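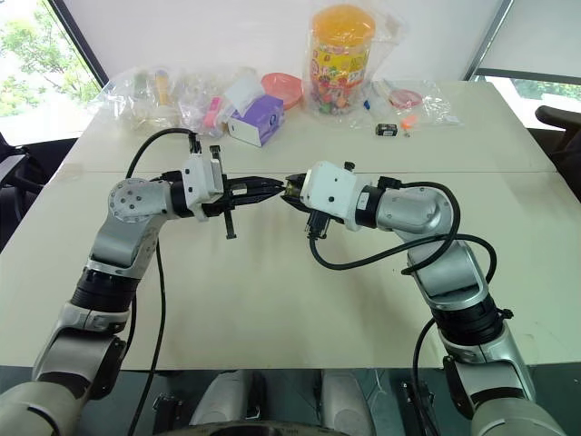 4. How the shortlists were made

4.1 The two local parties

The selection rules used in Vellarham and Lakham were the same on paper. Both local parties worked from the regional rulebook, which sets out who may stand, how the shortlist is drawn up and how members vote. The rulebook leaves a good deal open, however, and the two branches had filled the gaps in different ways over the years. This section describes what they did in the run-up to the council elections and sets out the parts of the process that members told us mattered most to them. The results of the member survey are dealt with separately in Section 5.

Vellarham is the larger branch and the older one. It covers the town centre and the estates to the north, and it has held a majority of the town's council seats for most of the period since the boundaries were last redrawn. Selection there is treated as the main event of the year. Several members said that in the safer wards the selection meeting decided the councillor and the public vote only confirmed it. One long-standing member put it this way: "If you want a say in who runs the town, you have to be in the room in October. By spring it is all done."

Lakham is smaller and more scattered. Its wards take in the market town and a number of villages, and the party has rarely won more than a handful of seats there. Selection has often meant persuading someone to let their name go forward. Contested selections were rare until recently, and some of the people we spoke to had been members for many years without ever having voted in one.

4.2 Drawing up the list

In both places the first step was a call for names, sent to all members by email and by post to those without an email address on record. Anyone who wished to stand had to fill in a form, supply the names of two members in support, and attend an interview with a panel. The panel could pass an applicant, turn them down, or ask them to come back in a later year.

Panels in Vellarham were made up of members from outside the ward in question. The branch had adopted this practice after a dispute in Plemen ward, in which a sitting councillor had been interviewed by a panel that included two of her relatives. The outcome was never overturned, but the dispute was still being brought up in our interviews and seems to have coloured how members there thought about fairness in general. Khurana's earlier account of the branch gives the dispute only a paragraph. Our interviews suggest that it deserves more.

Lakham had no such rule. Its panels were put together from whoever was free on the night, and in the smaller wards the panel and the ward's active members were largely the same people. Few of those we spoke to saw this as a problem. Where there was one applicant and one seat, they said, the interview was mostly a chance to explain the workload and check that the person still wanted to do it.

The interviews themselves were meant to last 45 minutes. In Vellarham this was kept to fairly strictly, and each applicant was asked the same set of questions in the same order. In Lakham the length varied a great deal. Two applicants said theirs had been over in the time it takes to drink a cup of tea. Another, who had moved to the area from a city and was not well known to the panel, was kept for much longer and was asked a number of questions about how she would get to evening meetings. She was passed, but she told us that she had come close to withdrawing that same week.

4.3 The members' vote

Once the list was settled, members in each ward were invited to a selection meeting. To vote, a person had to have joined by a cut-off date and to be living in the ward. The cut-off caused more complaints than any other single rule. In Plemen ward a group of new members had joined in support of one applicant, and most of them had missed the date. They were allowed to attend and to ask questions but not to vote. The chair read out the rule at the start of the meeting and again before the ballot papers were handed out, and those present differed on whether this had calmed things or made them worse.

The order of events at a selection meeting was much the same in both branches. Each applicant spoke, took questions and then left while the others did the same. Members ranked the applicants on a paper ballot, and the count was done in the room. Votes could also be sent in advance by members who were ill or working away. In Vellarham these advance votes were opened at the meeting in front of everyone. In Lakham they were opened beforehand by the branch secretary, who brought the totals with her. The rulebook permits either.

Advance votes are worth a closer look, as they were used so differently. In Vellarham they were treated as an exception and had to be asked for in writing. In Lakham, where a member might live a long drive from the meeting and buses stop early, they had become a normal way of taking part. Several Lakham members had made up their minds and posted their vote before hearing any of the applicants speak. Some applicants there had learnt to telephone members in the first few days after the list came out, on the grounds that a good speech on the night would come too late – a habit that was viewed with some suspicion in Vellarham, where canvassing members by telephone was allowed but thought to be bad form.

4.4 Contact with members

The rules on contact are short. Applicants receive the list of ward members on the day the shortlist is announced and may use it only for the purposes of the selection. They may send one leaflet, on paper or by email, at their own cost. No spending limit is set for leaflets, though applicants in both branches believed that there was one and gave us different figures for it.

What applicants put in their leaflets followed a pattern. Those who already held a seat wrote mainly about what they had done: a crossing near a school, a long-delayed repair to a car park, a planning application opposed. Those who did not hold a seat wrote mainly about themselves, their families and their work. Very few leaflets in either branch mentioned national politics. When we asked about this, applicants said that members took agreement on national questions for granted and were more interested in who would answer the telephone.

Leaflets from Lakham tended to be shorter and plainer. One was a single typed sheet with no photograph. The applicant who sent it won her selection comfortably and said that most of the people who received it had known her since she was at school.

4.5 Appeals

An applicant who is turned down by the panel, or who loses a vote and believes the rules were broken, may appeal to the regional office. Appeals must be made in writing and are heard by three people with no connection to the branch. In the round studied here there was one appeal in Vellarham and none in Lakham.

The Vellarham appeal was brought by Bernardo Brandão, who had been passed over at the panel stage and was given no written reasons. He agreed to be named in this study. His complaint was a narrow one. He did not claim that the panel had been unfair to him, only that the rulebook required reasons to be given and that none had been. The appeal was upheld, and he was interviewed again by a fresh panel, which passed him. By then the selection meeting for the ward he wanted had already been held. He was offered a place on the list for a ward the party did not expect to win, and he accepted it.

Brandão's case was known to nearly all the Vellarham members we interviewed, and they drew quite different lessons from it. To some it showed that the appeal process worked. Others noted that he had won the appeal and still not had his name put before the members he wished to represent. One panel member thought the delay lay with the regional office, which had taken several weeks to reply to the first letter. The regional office told us that the letter had been sent to an old address.

4.6 Limits of the interview material

The account above rests on 29 interviews, carried out by one member of the research team between the close of selections and March 2019, together with the written rules and those leaflets that applicants were willing to share. Most interviews took place in members' homes or in the side room of the Urrego Centre in Vellarham, and most lasted 60 minutes or a little less. People who had left either party after a selection were harder to reach, and only 3 of them agreed to speak to us. Their views are likely to be under-represented here.

We were not able to attend the selection meetings themselves. What was said in them has been pieced together from the memories of those present, and where these did not agree we have tried to say so. The minutes were of limited help. Vellarham's record the votes and the names of the speakers, and Lakham's, for two of the wards, give only the name of the person selected and the time at which the meeting closed.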